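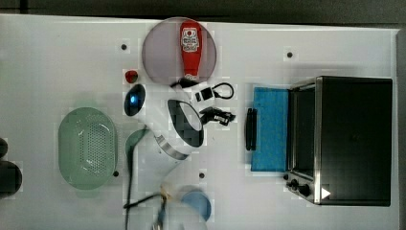

「適量」という言葉のむずかしさ
家庭の味を紙に書く人たちをたずねて

文・ソビア・ゴンダル

日本語の勉強を始めて二年目に、私は料理の本を一冊買いました。小説はまだ読めませんでしたが、料理の本なら絵や写真もあるし、同じ動詞が何度も出てくるので、勉強に良いと先生に言われたからです。「切る」「むく」「ゆでる」「炒める」。たしかに動詞はすぐに覚えました。しかし、どのページにも出てくるのに、辞書を引いてもよく分からない言葉がありました。それが「適量」と「少々」でした。

辞書には、適量は「ちょうどよい量」と書いてあります。ちょうどよい量が分からないから本を読んでいるのに、本は「ちょうどよい量を入れなさい」と言います。私は先生に、これは不親切ではありませんかと聞きました。先生は少し考えてから、「でも、ゴンダルさんのお母さんはどう教えてくれましたか」と聞き返しました。私は答えに困りました。私の母は、一度も私に量を教えたことがありません。

母の言葉はウルドゥー語で「アンダーゼ・セ」と言います。「見当で」という意味です。塩はどのくらい、と聞けば「アンダーゼ・セ」。水はどのくらい、と聞いても同じです。日本語には「目分量」という良い言葉があることを、あとで知りました。目で分ける量。母の場合は、目だけでなく、手のひらと、鼻と、鍋の音も使っていたと思います。

この記事は、その目分量を紙に書こうとしている人たちの話です。舞台は日本ではありません。私が今住んでいる、イングランド北部のテットソープという町です。人口のことを書くと町の人が気にするので書きませんが、駅が一つ、市の立つ広場が一つ、川が一本あります。昔は毛織物の工場があり、そこで働くために、南アジアや東ヨーロッパやカリブ海から多くの家族が来ました。工場はもう閉まりました。家族は残り、台所も残りました。

最後の一さじ

テットソープの図書館の裏に、アロサスという小さな出版社があります。社員は少なく、看板も小さいので、私は同じ道を何年も歩いていたのに気がつきませんでした。アロサスは郷土史の本と、散歩の地図を出しています。そして数年前から、町の家庭料理の作り方を集めています。

集め方は古風です。話を聞きに行き、台所に立たせてもらい、その人が作るのを見ながら書きます。書いたものを持ち帰り、別の人がその紙だけを見て作ります。できたものを、最初の人に食べてもらいます。たいてい「ちがう」と言われます。それで、もう一度たずねて行きます。

集まった作り方は、私が取材した2022年4月の時点で1,708になっていました。その中には、同じ料理が何度も出てきます。レンズ豆の煮物だけで、大きな箱がいっぱいになるそうです。となりの家どうしで玉ねぎの切り方がちがい、姉と妹で水の量がちがいます。編集の人は、どれかを正しい作り方として選ぶことはしないと決めています。全部残します。そのせいで、本にするのがとても遅れています。

私は箱の中を見せてもらいました。紙の大きさはばらばらで、字もいろいろです。青いペンで書いたあとに、鉛筆で直してあるものが多いです。直してある場所を見ていくうちに、あることに気がつきました。材料の名前はあまり直されません。時間もそれほど直されません。いちばん直されているのは、最後の段階の塩、酢、砂糖、レモンです。つまり、火を止める前に味を見て、足す一さじのところです。

ある紙には、「塩 小さじ一」が消されて「小さじ一と少し」になり、それも消されて「小さじ一、それから味を見て、足りなければ自分で考える」となっていました。私はこの「自分で考える」がとても好きです。日本の料理の本の「味をととのえる」という言い方は、たぶんこれと同じことを言っています。ただし、もっと静かに言っています。

キアニの厨房

ヤシル・スワティさんは、広場から坂を上がったところで、キアニという食堂をしています。席は多くありません。昼は豆と米、夕方は煮込みと薄いパンを出します。この人の作り方も、アロサスの箱に入っています。というより、入れようとして、まだ入っていないと言うほうが正しいです。四回書き直して、四回とも本人が「ちがう」と言ったからです。

スワティさんの煮込みは、羊の肉と玉ねぎと、ヨーグルトを使います。香辛料は特別なものではありません。私の家にもあるものばかりです。私が教えてくださいと頼むと、スワティさんは少しもいやな顔をせず、何でも教えてくれました。隠すことは何もない、と言います。

「隠していないのに、伝わらないんです。それがいちばん困ります」

私は朝から厨房に入れてもらい、ノートを持って横に立ちました。まず玉ねぎを切ります。薄く、でも紙のように薄くはなく。油を入れ、火をつけ、玉ねぎを入れます。ここから長い時間、スワティさんは鍋の前を離れません。私は時計を見て、何分と書こうとしました。するとスワティさんは首をふりました。

「時間を書くと、みんな時計を見ます。玉ねぎを見てください」

玉ねぎは白から透明になり、端が黄色くなり、それから急に色が進みます。英語の料理の本には「ゴールデン・ブラウン」と書いてあります。日本の本には「きつね色」や「あめ色」と書いてあります。私は、きつね色という言葉を初めて読んだとき、本物のきつねを見たことがなかったので、図鑑で調べました。あめ色のあめも、どのあめのことか分かりませんでした。色の名前は、その土地でその物を見た人のためにあるのだと思います。

スワティさんの言葉では、その色は「祖父のたんすの色」です。北西の山の町の家にあった、古いくるみの木のたんすだそうです。もちろん私は見たことがありません。アロサスの人も見たことがありません。四回の書き直しのうち、二回はこの色のところで失敗しました。早く止めると甘くて軽くなり、遅く止めると苦くなります。その間は短いです。

私は横で鼻を使いました。色が決まる少し前に、においが変わりました。甘いにおいの下に、焼いたパンの皮のようなにおいが出てきます。スワティさんはその時、何も言わずに肉を入れました。私はノートに「パンの皮」と書きました。これが五回目の書き直しの役に立つかどうかは、まだ分かりません。

量る人、量らない人

料理の量を正確に書くという習慣は、それほど古いものではありません。昔の料理の書物を読むと、多くは覚え書きのようなものです。材料の名前があり、することが短く書いてあり、量はほとんどありません。読む人はもう料理ができる人でした。職業の料理人か、毎日台所に立つ人が、忘れないために読んだのです。

量が細かく書かれるようになったのは、料理を家の中で教わらない人が増えてからだと言われます。結婚して遠くへ行く人、町へ出て働く人、一人で暮らす人。横に立って「今だ」と言ってくれる人がいなければ、数字が必要になります。そう考えると、数字というものは、離れて暮らす人への手紙に少し似ています。

私も離れて暮らす人です。大学に入って初めて一人で台所に立ったとき、母に電話をしました。電話の料金が高かったので、短く聞かなければなりませんでした。米は何杯、水は何杯。母は「米の上に指を立てて、第一関節まで」と言いました。私は指を立てました。うまくできました。しかし鍋を大きいものに変えた日も、同じようにうまくできたので、私は不思議に思いました。日本の友人に話すと、友人の祖母も同じようにしていたと言います。手の甲を米の上に置いて、くるぶしのような骨のところまで水を入れるのだそうです。足の骨の名前を手に使っていいのか私には分かりませんが、友人はそう言いました。

体で量る方法は、世界中にあります。指の関節、手のひらのくぼみ、親指と人さし指でつまんだ量、両手ですくった量。日本の料理の言葉では、親指と人さし指の二本でつまむのが「少々」で、中指も入れて三本でつまむのが「ひとつまみ」だと教わりました。私はこれを知ったとき、たいへん感心しました。何年もあいまいだと思っていた言葉に、指の数が決まっていたからです。先生に報告すると、先生は「私も知りませんでした」と言って、その日の夜に塩をつまんで量ってみたそうです。結果は、毎回ちがったということです。

人の手は大きさがちがいます。ですから、体で量った味は、その人の味になります。娘が母の作り方を正しく守っても、娘の手が小さければ塩は少なくなります。アロサスの箱の中に、こういう紙がありました。「母のひとつかみは、私のひとつかみ半」。書いた人は、もう母親に聞くことができないので、古い手袋に自分の手を入れて、大きさをくらべたそうです。

ファスデールの市で

テットソープから谷を一つこえると、ファスデールという村があります。毎年8月に、そこで食べ物の市が開かれます。ジャムと漬物とパイのコンテストがあって、この地方では昔から有名です。私は去年の夏、初めて行きました。

漬物の部の規則は、おもしろいものでした。瓶の大きさ、ふたの種類、ラベルの書き方まで決まっています。ラベルには、品名と作った月だけを書きます。飾りのある布をふたにかけてはいけません。審査をする人は、まず瓶を光に向けて見て、それからふたを開けてにおいをかぎ、最後に小さいさじで味を見ます。点数の紙には「外観」「香り」「味」の欄があり、その下に、自由に書ける小さな欄があります。

私は、結果が出たあとの点数の紙を読んで歩きました。これが、その日にいちばん楽しかったことです。「良い酢。もう少し待つこと」「玉ねぎが大きすぎる」「勇気のある生姜」。勇気のある生姜とは、どんな生姜でしょうか。その瓶を作った女性は、となりに立っていて、それが褒め言葉かどうかを家族と話し合っていました。入賞はしていませんでした。

この市に、スワティさんも一度だけ瓶を出したことがあります。青いマンゴーの漬物です。点数の紙には「たいへん塩からい」と書かれました。スワティさんは怒っていません。漬物だけを小さいさじで食べれば、だれでも塩からいと思うでしょう。あれは、味のない豆と米の横に、爪の先くらい置いて食べるものです。何といっしょに食べるかを知らなければ、適量は決められません。

この話を聞いてから、私は梅干しのことを考えました。初めて日本へ行ったとき、朝の食事に赤い梅干しが一つ出ました。私は果物だと思い、一度に口へ入れました。宿の人は何も言わずに、お茶を持って来てくれました。次の日の朝、私はとなりの席の人を見て、ごはんの上で少しずつくずして食べるのだと知りました。同じ梅干しが、まったく別の食べ物になりました。

足りないもので作る

味が変わる理由は、手の大きさだけではありません。材料が手に入らないことがあります。アロサスの箱の中で、私が特に長く読んだのは、代わりの材料について書いた紙でした。

この町に早く来た家族の人たちは、はじめ、必要な香辛料を買うことができませんでした。大きな町まで列車で行き、袋で買って帰り、近所で分けたそうです。タマリンドがないので、料理用の酸っぱいりんごを使いました。からし油がないので、菜種の油にからしの粉をまぜました。ポーランドから来た家族は、すっぱいライ麦の汁を作るための粉がなくて、オートミールで作ってみたと書いています。「祖父は飲んで、外へ出て行った」とあります。

おもしろいのは、そのあとです。今では、タマリンドは町の店でいつでも買えます。しかし、りんごで作り続けている家があります。子どもの時からその味なので、タマリンドで作ると「お店の味がする」と言うのです。その家にとっては、りんごが正しい材料です。編集の人は、この紙の材料の欄に「料理用りんご（タマリンドの代わり）」と書いて、持ち主から叱られました。「代わり」を消してください、と言われたのです。今はただ「料理用りんご」となっています。

日本にいた時、私も代わりのもので料理をしました。コリアンダーの葉がなかったので、三つ葉を使いました。味は似ていません。けれども、緑色のものが上にのっていて、良いにおいがすれば、料理は完成したように見えます。レンズ豆がないときは小豆で作りました。これは甘くない小豆を食べたことのない友人たちを驚かせました。一人は、最後までジャムの味を待っていたと言いました。それでも全部食べてくれました。

既製の調味料についても書いておきたいと思います。家庭料理の記事では、瓶やチューブに入ったソースのことはあまり書かれません。しかし本当の台所には必ずあります。箱の中の紙にも、よく出てきます。酢豚に似た料理にも、豆の煮物にも、トマトケチャップを一さじ入れると書いた人が何人もいます。そのうちの一枚では、ケチャップの行だけが、とても小さい字で書いてありました。恥ずかしかったのかもしれません。私の母も入れていました。客が来る日には、瓶を棚の奥に入れていました。

日本ではもっと堂々としています。ナポリタンという料理があり、オムライスという料理があります。ケチャップは十分に炒めて、水分と酸味を飛ばすのが大切だと、私は喫茶店の主人に習いました。その人は、炒める時の音が変わるまで待ちなさいと言いました。何分ですかと聞いたら、音ですと言われました。私は遠い国まで来て、母と同じことを言う人に会ったわけです。

本の値段、本の重さ

アロサスの本は、まだ完成していません。計画では、まず一冊目に、豆と米とパンの章を入れることになっています。印刷のために、町の基金から4,000ポンドの補助が決まりました。初版は2,000部の予定です。社の人は、この数は多すぎるかもしれないと心配していますが、作り方を出した家の人たちが、親戚の分まで予約をしているので、私はそれほど心配がいらないと思います。

本の形については、今も議論が続いています。台所で使う本なら、開いたままで置けるように、厚くないほうがいいです。しかし全部残すという約束をしたので、薄くすることができません。同じ料理が続くページを、読む人はつまらないと思わないでしょうか。私は見本のページを読ませてもらいました。ひよこ豆の煮物が七つ並んでいます。一つ目と二つ目は、ほとんど同じに見えます。三つ目で、トマトがなくなります。四つ目では、紅茶の葉を布に包んで豆といっしょに煮て、色をつけます。五つ目を書いた人は、四つ目を書いた人の義理の妹で、「紅茶はいらない」と最後に一行足しています。私は、つまらないと思いませんでした。

量の書き方にも、長い時間がかかりました。グラムで書くか、カップで書くか。カップと言っても、イギリスのカップとアメリカのカップと日本のカップは大きさがちがいます。日本の米のカップは、さらに別です。そして箱の紙に書いてある「カップ」は、だいたい、その家でいつもお茶を飲んでいるカップのことです。編集の人たちは、できる家では、そのカップを借りて水を入れ、量りました。割れてもうない場合は、家族に形を聞いて、似たものを探しました。

最後に決まった方法は、二つの欄を作ることです。左の欄には、数字で量を書きます。右の欄には、その人が言った言葉をそのまま書きます。左が「塩 小さじ2」で、右が「海の水より弱く、涙くらい」。左が「中火で煮る」で、右が「鍋がひとりごとを言うくらい」。翻訳をするときは、右の欄にいちばん苦労するそうです。ウルドゥー語、パンジャーブ語、ポーランド語、それに、この谷の古い英語の言い方もあります。パイの生地をまとめる時の手ざわりを表すという、この谷の言葉を、私は三人にたずねました。三人とも知っていましたが、三人とも、別の言葉で言いかえることはできませんでした。一人は両手を出して、空気をまとめる動作をしました。

味見をする人

取材の終わりのころ、私は、紙だけを見て作る役をさせてもらいました。渡されたのは、豆と青菜の煮物の紙です。書いた人の名前はかくしてあります。先入観を持たないためです。

左の欄のとおりに量り、右の欄を読みました。「青菜は、かわいそうになるまで」とありました。私は青菜がかわいそうになるのを待ちました。すぐに小さくなりましたが、まだ色が明るかったので、もう少し待ちました。だれかが横にいれば、今だと言ってくれるのですが、横には紙しかありません。私は自分で決めて火を止めました。

次の日、それを容器に入れて、書いた人の家に持って行きました。背の高い、年をとった男の人でした。亡くなった奥さんの料理だということを、私はその時に知りました。書いたのはこの人ですが、作っていたのは奥さんで、この人は台所のいすに座って見ていただけだそうです。見ていただけの人が、あんなにくわしく書けるのですかと、私は驚いて言いました。毎日見ていれば書けます、と言われました。

男の人は、さじで少し食べて、しばらくだまっていました。それから「ちがいますね」と言いました。もう少し食べて、「でも、どこがちがうか、分かりません」と言いました。容器の中身は全部食べてくれました。私は鉛筆を出して、紙の右の欄に何か書こうとしましたが、何を書いたらいいのか決まりませんでした。結局、男の人が自分で鉛筆を持って、「にんにくを、もう少し大きく」と書きました。

帰り道に、私はキアニに寄りました。昼の豆がまだ残っていました。スワティさんは、私の皿に豆を入れてから、自分のさじで鍋の味を見て、塩の入れ物に手を入れました。二本の指でしたか、三本の指でしたかと私が聞くと、スワティさんは自分の手を見て、もう一度同じようにつまもうとしました。そして、見られているとできないので、あちらを向いていてください、と私に言いました。

母には、先月、手紙で日本の「少々」と「ひとつまみ」のことを書きました。返事には、庭のことと、いとこの結婚のことが長く書いてありました。塩については一行だけで、指の数は考えたことがない、今度来たときに後ろから見て数えなさい、とありました。

アロサスでは、今も作り方を受け付けています。紙の大きさは自由で、どの言語で書いてもかまいません。量が分からないところは、あけておいてもよいそうです。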